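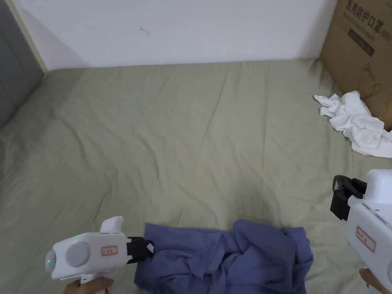
The Allamis hand unit is a two-jaw gripper carried by a person and used to record handling tasks for later use in robot programming. Units are normally worked in pairs, one in each hand, and are maintained as a set. Cloth is the most demanding material for the jaws. A garment is taken by its edge, as with the blue-gray one held at left, and the tips must close evenly along their length or thin fabric slides out. Each unit is marked by hand on a small white label with a red border, and the set is entered in the service log under the same marking.

Jaw assembly

The jaws are driven through a linkage that meets at a central hinge. According to the service notes compiled by Faisal Gondal, the hinge is checked every 2,000 closings and the linkage is replaced at 4,000. The knobs at the lower tips are tightened with a hex key while the jaws are held still. Lint is brushed from the hinge before any screw is turned.
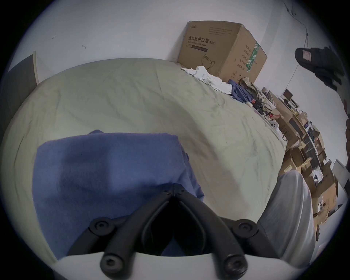

Jaws and central hinge of a hand unit, with folded blue towel behind.

Charging and startup

Batteries are charged to at least 80 percent before a session. Both units are switched on together and left to settle for 17 seconds, after which the operator opens and closes each jaw fully. If the two do not report the same clock time, the pair is restarted.

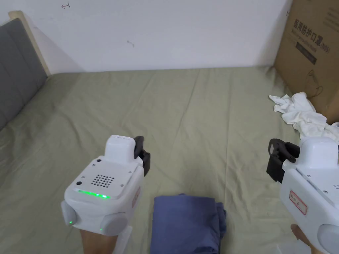

A unit that fails twice in a row is taken out of the set and its partner goes with it, as the two share a calibration file. The procedure was written by Thaddäus Mayrhofer for the Dasby workshop and revised on 7/15/20.

Calibration

Calibration sets the zero point of the jaw sensor. The jaws are closed on nothing, then opened to the stop, and both readings are saved.

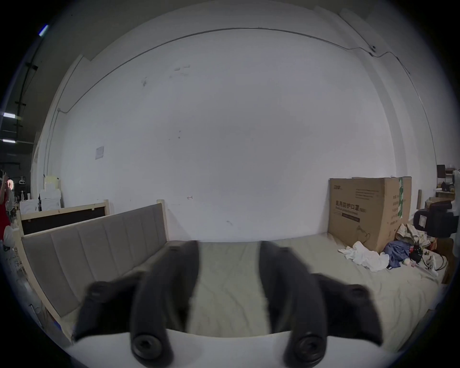 The readings are compared with those from the previous calibration. A drift at the closed end usually means worn tips, and a drift at the open end points to the linkage. Replacement tips made by Boros fit without adjustment. Those made by Prutix are thicker and need a new zero point.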